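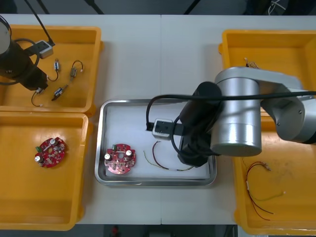 Two arms on the kitting bench: what we were told and what we got

Category: Shop Floor News / Changes at Work
Print this page | E-mail this to a colleague

January 6, 2025

The two-armed cell on the kitting bench has been running since June, and the company newsletter has already had its say about it. The word "journey" was used four times. This is the version from the people who work next to it.

For anyone at the Itport site who hasn't been down to Fledudside lately, kitting is where the parts for each fan drive are put together in one tray before they go to assembly. You want a motor, a round red control board and the right leads, in a tray, facing the right way up. It used to be done by hand at three benches. One of those benches is now the cell, with yellow bins round the steel tray and an arm on either side. The other two are still people.

Drovora, who sold it to us, gave a presentation in the canteen before it went in. Their figure was 455 kits a shift. On a good day in November it did 283. Wayne Boychuk, who runs the hand bench nearest the door, points out that a pair of experienced kitters would beat that before afternoon break, and they don't need the bins laid out for them first.

That last part is what the presentation skipped. Motors come from the supplier in deep cartons, packed nose to tail with the leads tucked in. The cell can't take them like that. They have to be lifted out and spread in the bin with enough space between them that the gripper can get down without catching its neighbour's wire. The boards have to go in face up. The thin leads are worst of all, as anybody who has ever kept a drawer of phone chargers will understand. They knot. A person picks up the knot, gives it a shake and carries on. The arm picks up the knot, and now you have a tray with five leads in it or a tray with none, and a yellow light flashing until somebody comes over.

The somebody is usually Adaeze Ugwu. Her job title changed in June from kitting operative to cell attendant. She was told it would be a step up with less lifting. She does lift less. She also gets up and down from her stool all day to clear stoppages, fills in a sheet for each one, and tops up the bins in between. "I used to make kits," she told us. "Now I make the bins nice for something that makes kits." Her pay went up by 2 per cent, which she says covers the bus fare rise and leaves her a biscuit.

We put some of this to Chiyo Tamura, the production engineer who looks after the cell, and she was fairer about it than the canteen slides were. She said the 455 came from a trial at Drovora's own place with a single lead type and motors already set out in order, and that she had asked for that to be made clear at the time. She thinks 350 is reachable with better bins. She also said that wrist and thumb complaints from the kitting area are down, and we should print that, so we have. Pushing motors into foam trays all day was never kind to anyone's hands, and several members have said they don't miss it.

What we don't accept is the way those two things get run together. If sore wrists were the reason, we'd like to know why job rotation, which members asked for over several years, never got past the suggestion box. The money for the cell was found quickly enough.

Then there is the question of who is left. Lefteris Manolakis retired in the summer and wasn't replaced. Two agency kitters weren't kept on. Management says no one has lost a job to the cell, and if you only count permanent staff who were handed a letter, that is correct. The kitting section is still three people smaller than it was last spring, and the hand benches are picking up every order the cell isn't set up for. That includes all the Salehi work, where the board is a different shape, and anything in a batch small enough that changing the program over isn't worth it. In other words the people have been left with the awkward jobs and the same hourly target as before.

Markos Karagiannis raised the target at the December meeting. He asked for the hand benches to be timed again on the mix of work they do now, as the present numbers date from when the easy kits were in there too. The reply was that it would be looked at once the cell had "bedded in". He asked when that would be. It was noted.

There is talk of a second cell once this one has turned out 2000 kits in a week, which it hasn't yet. Before anyone signs for it we are asking for three things in writing: a new timing study on the hand benches, a proper grade for the attendant's job with training to go with it, and a count of the hours spent laying out bins, so that they are set against the output figure when the next lot of slides gets shown.

Adaeze has started keeping her own tally of the bin hours in the back of the stoppage book. If you cover for her at break, please fill it in. The pen is on a string because the last three walked.

Members who have been moved off kitting since June and want a word about their grade can catch Markos by the time clock at either shift change.

Print this page | E-mail this to a colleague

Contact the newsletter desk | © Fledudside Shop Floor News. Items may be copied for noticeboards. | Back to top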